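Guides > Furniture Assembly > Desks and Worktables

Kolura Worktable Set-Up Guide
Section 4: Joining the Legs to the Top

We use cookies to remember your place in long guides. Manage settings | OK

This is the part where a pile of pieces starts to look like a table! Give yourself a clear patch of floor and an unhurried half hour. If you skipped Section 3, go back and check your hardware bag first, as the bolts for the Plandetti shelf look very similar and will not fit.

Before you start

Spread a sheet or some plastic over the floor. The white finish is lovely once it's up, but it picks up grit fast and every scratch shows. Lay the top on the covering with its underside facing you, and keep the four legs within reach.

CAUTION: Never stand the table on fewer than four legs, even for a moment. The brackets are not meant to take the weight on their own.

1. Find the stamp on the underside of the top. Models 1141 and 2817 use the same legs, but on the 2817 the brackets sit farther in from the edge.

2. Set the first bracket over its holes and start all the bolts by hand. Two or three turns each is plenty for now.

3. Hold the leg upright over the bracket and lower it straight down. A second pair of hands is wonderful here: one person steadies the leg while the other keeps the bracket from creeping.
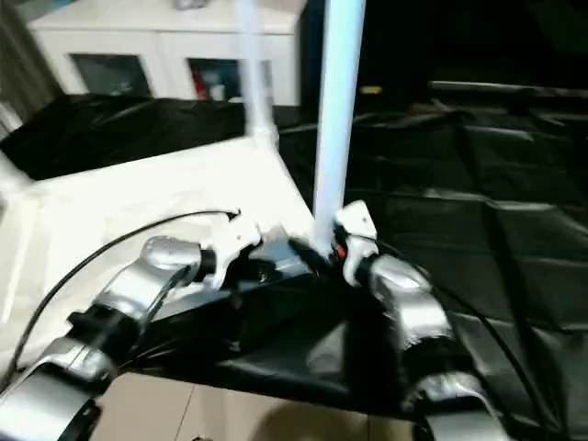

4. Turn the leg clockwise until it stops, then back it off a quarter turn. You want a little play at this stage, so resist the urge to crank it down.

5. Repeat at the other three corners. Work diagonally, from one corner to the one opposite.

6. Look along the legs from one end of the top. If one leans, loosen that bracket, nudge it square and look again. It's very satisfying when they all line up!

7. Tighten the bolts on each bracket, then the legs, again going corner to corner.

NOTE: A leg that grinds or sticks on the way in is cross-threaded. Back it all the way out and start over. Yogesh Sisodia on our help desk suggests turning it counterclockwise first until you feel a small click, and it works beautifully.

8. With a helper, lift the table and set it on its feet. Don't roll it over onto the legs.

Replacement parts

Bracket with bolts: part 113
Single leg, white: part 3000

The Cloten side rail can go on any time after step 8 and is covered in Section 5. If you bought the Khúc drawer, fit that first. Its runners are much easier to reach before the rail is in place.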